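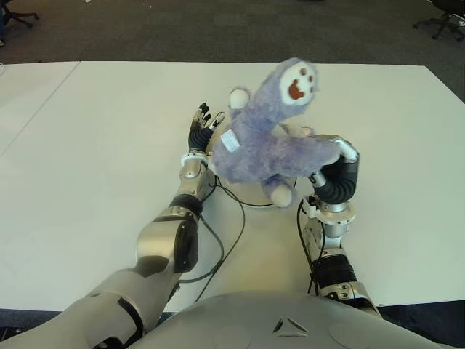 Shaggy lilac plush with a white face, above a white table

Spring air rifle losing its zero halfway through a club session – scope, mounts or me?

Viewed 1,415 times

tinchaser_moor

Hi all, first post and I'm completely hooked on this sport already, so forgive the length. I joined the outdoor club at Vudeck in February and bought a second-hand Sastov break-barrel, .22, spring powered. I love it. It came with a Safavi scope and a pair of Wisow rings, all fitted by the previous owner.

My trouble is that it won't hold zero for a whole session. I set it up off the bench and it shoots a lovely little group right where I want it, then by the time we stop for tea the same hold is printing two inches low. The groups themselves stay tight, which is what confuses me. If it were scattering pellets everywhere I'd blame my technique and get on with practising.

What I've done so far: tried another brand of pellet, cleaned the barrel, and wound the turret back up each time. Next visit it's off again, always low. I've run out of upward clicks, near enough. Our furthest bench target is at 37 yards and I'd really like to be able to hit it after the tea break as well as before!

Is the scope broken, or am I missing something simple? Happy to buy new bits but I'd like to buy the right ones.

pelletsandpasties

Welcome to springers, you'll have a great time with it. I'd put money on scope creep. A spring gun kicks twice – back as the piston goes off, then forward as it slams to a stop – and that second kick is murder on mounts. Either the whole lot is walking along the rail or the tube is sliding in the rings.

Easy to check. Unload, make sure the barrel isn't cocked, and put a strip of masking tape on the tube right up against the back of the rear ring. Put another strip on the rail behind the mount. Go and shoot your normal session and then look at both. If a gap has opened up at either strip you've found it.

If it's the tube moving, take the top halves off, wipe the inside of the rings and the scope body with a bit of alcohol to get any oil off, and refit. Do the screws up a little at a time, working across from corner to corner, and keep the gaps even on both sides. Don't go mad, you can crush a tube quite easily and then you really will be buying a scope.

If it's the mount moving on the rail, see whether the top of the rifle has a stop pin hole or a block at the back. Many do. You want a mount with a pin that drops into that hole. I swapped my two separate rings for a one-piece mount with a pin and it hasn't budged, I was grinning all the way home.

And check the stock screws while you're at it! The ones at the front of the fore-end rattle loose on every springer I've owned.

greyheron_hft

get a pcp, no recoil, problem gone

lowlight_and_lead

Good answer above about creep and the tape test is well worth doing first. I'd add a few things because "always low" and "nearly out of clicks" together made my ears prick up.

Break-barrels very often have a touch of barrel droop, meaning the barrel points slightly lower than the rail the scope sits on. You then use up loads of upward adjustment just getting on target. Near the top of its travel the spring inside a scope that holds the reticle against the turret has hardly any tension left, so every shot can shake things about a bit. It looks exactly like a faulty scope and there may be nothing wrong with it at all.

The cure is lovely and cheap. Wind the turret back to somewhere near the middle, then raise the rear of the scope so you're on target without all those clicks. Adjustable or droop-compensating mounts do this properly. Check that yours are meant for a spring rifle too, as the previous owner may have fitted whatever was in the drawer. The same goes for the scope. The forward kick can wreck one built only for ordinary recoil, so look for "spring rated" or similar in the maker's leaflet.

Two more checks, both free. With the rifle unloaded and closed, hold the stock and see if the barrel has any side-to-side or up-and-down play at the hinge. There should be none. If there is, the pivot bolt wants nipping up, and a gunsmith will do it while you wait if you don't fancy it yourself.

Then look at your hold. Springers are fussy in the most brilliant way, and resting the fore-end on something hard, or gripping it tighter once your arms are tired, will shift the whole group and keep it nice and neat. Try it on a soft bag or the flat of your hand, same place each time, light grip.

I'd shoot 4 groups with nothing touched between them and write down where each one lands. Do come back and post what the tape shows, I love a good springer mystery.

tinchaser_moor

Thank you both, this is brilliant! Tape is on and I'm down at the range again next week. I had a look at the rail and there is a hole at the back, with no pin anywhere near it. One fore-end screw was loose as well, by nearly a full turn.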